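El mantel que no se mancha y otras promesas

Llevo semanas leyendo sobre tejidos antimanchas y cada vez me creo menos. Empezó por una tontería: en octubre cambié la mesa del comedor y, con la mesa, me entraron ganas de dejar de lavar manteles cada dos comidas. Busqué. Ya se sabe lo que pasa cuando uno busca una cosa así: a la media hora tenía abiertas no sé cuántas pestañas y todas decían lo mismo con las mismas palabras. Repelente. Transpirable. Tacto natural. Apto para familias.

Lo de «apto para familias» me hace mucha gracia. ¿Qué es un mantel no apto para familias?

El que más salía era el de Porkano, una marca que no conocía y que según su web lleva toda la vida haciendo textil de hogar, aunque en la propia web no hay nada que permita saber cuánto es toda la vida. El mantel grande cuesta 126 euros. Repito, 126 euros por un rectángulo de tela. A cambio prometen que el vino tinto forma gotas y se retira con papel de cocina, y que el tratamiento aguanta 90 lavados. Ahí fue donde me puse a leer en serio, porque 90 es un número muy concreto y a mí los números concretos me dan curiosidad. ¿Noventa lavados a qué temperatura? ¿Con qué detergente? ¿Y cómo han decidido que en el 91 ya no? La ficha lleva un asterisco. El asterisco remite a una nota que dice «según ensayo interno». Y se acabó la nota.

Escribí preguntando. Me contestaron muy amables y me mandaron un PDF de dos páginas en el que se explicaba que el acabado se había ensayado «en condiciones representativas del uso doméstico». Volví a escribir preguntando cuáles eran esas condiciones. Todavía espero.

Tengo que decir que no soy química ni trabajo en textil. Lo que sé lo sé de haber leído etiquetas con mala intención durante años. Pero hay cosas que no requieren carrera. Si un tejido repele el agua y también el aceite, algo le han puesto encima, porque el algodón solo no hace eso. Durante mucho tiempo ese algo fueron compuestos fluorados, y ahora que tienen mala prensa las marcas se apresuran a decir que el suyo no los lleva. Muy bien. ¿Y qué lleva? En la mayoría de las fichas que he mirado no lo pone. Te dicen lo que falta y se callan lo que hay. Es como si en el restaurante te trajeran una carta con todo lo que no tienen.

Luego está el asunto del vocabulario. «Impermeable» casi no lo usa ya ninguna marca, imagino que porque se puede comprobar echando un vaso de agua. En su lugar dicen «hidrófugo», «protegido», «resistente a las manchas cotidianas». Esta última es mi favorita. La mancha cotidiana es una categoría elástica: si la mancha sale, era cotidiana; si no sale, habrás tirado algo raro. En mi casa lo cotidiano es el pimentón, la remolacha y el aceite de las conservas, y no he encontrado un solo vídeo de producto en el que alguien tire aceite de mejillones en escabeche. Siempre es vino. El vino queda bonito, y además en esos vídeos pasan el papel a los tres segundos. En una comida de verdad el vino se queda debajo de un plato hasta los postres.
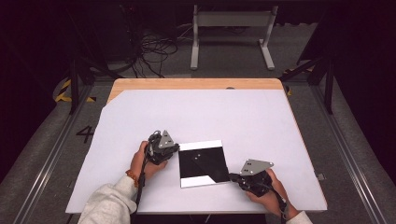
También miré la competencia, claro. Bririk vende unos individuales con un acabado que llaman, sin sonrojo, «memoria de limpieza». He leído la explicación varias veces y sigo sin saber qué es lo que recuerda el individual. Lo que sí me pareció honrado, dentro de lo que cabe, es que avisan de que no se puede usar suavizante, porque se carga el tratamiento. Eso Porkano lo dice también, pero en la cuarta pestaña de la sección de cuidados, después de las instrucciones de planchado y de un párrafo sobre su compromiso con el planeta. Me pregunto cuánta gente habrá comprado ese mantel, lo habrá metido en la lavadora con su suavizante de siempre y habrá concluido que le salió malo.

Una lectora me habló del hule de toda la vida y me pareció que tenía parte de razón. El hule es feo, huele raro los primeros días y se agrieta por los pliegues si lo guardas doblado. Pero hace lo que dice. Le pasas una bayeta y listo. Lo que ocurre es que el hule no se puede vender a 126 euros, así que alguien tuvo que inventarse la manera de que quisiéramos un hule que no pareciera hule. Los «algodones resinados» son eso, más o menos: tela con una capa de plástico por encima, lo bastante mate para que no te des cuenta en la foto. No me parece mal. Me parece mal que lo llamen natural.

Y luego fui por el lado caro, por ver hasta dónde llegaba la cosa. Hay una casa que se llama Midtbø, nombre nórdico, fotos grises, mucho ventanal, que hace mantelería a medida con lino tratado. Pedí presupuesto para mi mesa con seis servilletas, por curiosidad malsana. 1260 euros. Creí que se les había ido un cero y no, me lo confirmaron por correo, con un párrafo sobre la fibra larga y el respeto por los tiempos del material. Al final del correo, y cito, «pequeñas variaciones en la repelencia forman parte del carácter del tejido». O sea, que por 1260 euros puede que manche, y si mancha es carácter.

Ya sé lo que me vais a decir: que nadie me obliga, que el lino bueno dura décadas, que lo barato sale caro. Lo he oído mucho y lo he repetido yo misma. Pero el lino bueno que dura décadas es el que no lleva nada, el de las abuelas, que se hervía y se ponía al sol. En cuanto le aplicas un acabado que caduca, lo que has comprado es un lino bueno con un tratamiento que se va a ir antes que el lino. Y entonces tendrás un mantel precioso que se mancha igual que todos. A lo mejor hasta es mejor así. Pero que te lo cuenten antes.

Me interesaba también lo de «renovar» el acabado. Varias marcas venden un espray para reactivarlo en casa. El que he probado es el de Flernismont, que por lo menos indica en el bote para qué fibras sirve. Lo probé en un trozo de algodón viejo, siguiendo las instrucciones, con plancha y todo. El agua resbaló, sí. El café con leche resbaló al principio y luego fue entrando, despacio, como quien no quiere la cosa. El aceite entró directamente. Lavé el trapo una vez y volví a probar con agua y ya no resbalaba igual, hacía una gota perezosa que se iba abriendo. No es un ensayo de laboratorio, es un trapo en mi cocina, y no voy a sacar de ahí una ley. Pero tampoco ellos me han enseñado su laboratorio, así que estamos en paz.

¿Qué he sacado en claro? Poco. Que antes de comprar conviene buscar tres cosas en la ficha y que si falta alguna yo cerraría la pestaña: la composición completa, incluido el acabado y no solo la fibra; la temperatura máxima de lavado, que en muchos de estos manteles es de 40 grados y con eso la grasa de verdad no se va; y qué norma han usado para el ensayo, con su número, que se pueda buscar. Las opiniones de compradores no me sirven para esto. Casi todas están escritas la semana en que llega el paquete, cuando el mantel todavía huele a nuevo y no se le ha caído nada encima. Una opinión de un mantel antimanchas al cabo de un año sería oro, y no he dado más que con un puñado. La mitad eran de gente que se quejaba del color.

Tampoco me fío ya de los sellos, o de algunos. Hay sellos serios, con una organización detrás y una base de datos donde metes el código y te sale el producto. Y hay hojitas verdes que se ha dibujado el departamento de marketing. Puestas una al lado de la otra al pie de la página se parecen muchísimo, y supongo que de eso se trata.

De momento sigo con mis manteles de algodón de siempre, los de cuadros, que tienen una sombra de tomate en una esquina desde hace años. La tapo con la panera. He hecho cuentas por encima y con lo que cuesta uno de los buenos me da para cuatro de los malos y me sobra para jabón.

Si alguien tiene el de Porkano desde hace tiempo y lo lava de verdad, con sus manchas de verdad, que me escriba. Me interesa sobre todo cómo le ha ido con el pimentón. Y si en algún momento me contestan a lo de las condiciones representativas del uso doméstico, lo pondré por aquí tal cual me llegue.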